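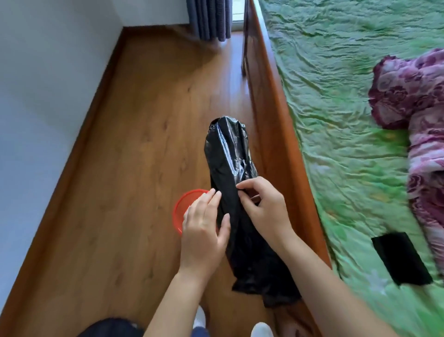 **What is Surdu?** A library of everyday household jobs, filmed from head height and offered to teams who are teaching robots to help around the home.

GRENSTEAD, November. We at Sernden are very pleased (and, after a long summer of editing, a little relieved) to announce that Surdu is now open for orders. The first release holds 200 recordings across eight household jobs, and we've begun with the sort of thing most of us do without a second thought, such as putting a fresh bag in a bin.

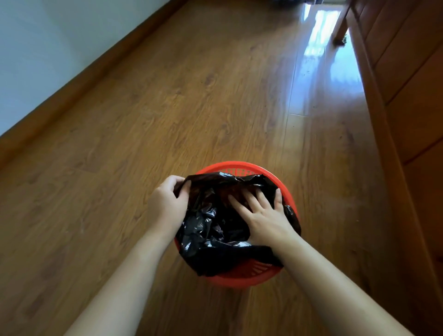 Thin plastic is tricky stuff for a robot, as anyone who has tried it will know! It clings, folds over on itself and never takes quite the same shape twice, so every recording comes with written notes on what each hand is doing, checked by two people at our Pemholm office before it goes out to customers.

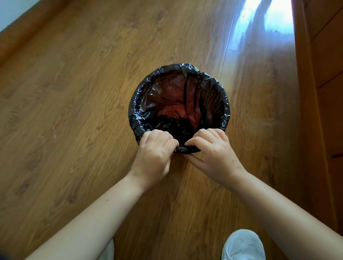

Surdu is offered in three sizes, and the smallest is meant for university groups and young firms who'd like to try a single job before taking on the rest. Customers can also ask for a job that isn't on the list, and we'll gladly talk it through.

Orders and sample requests are being taken now by the Sernden sales desk in Grenstead.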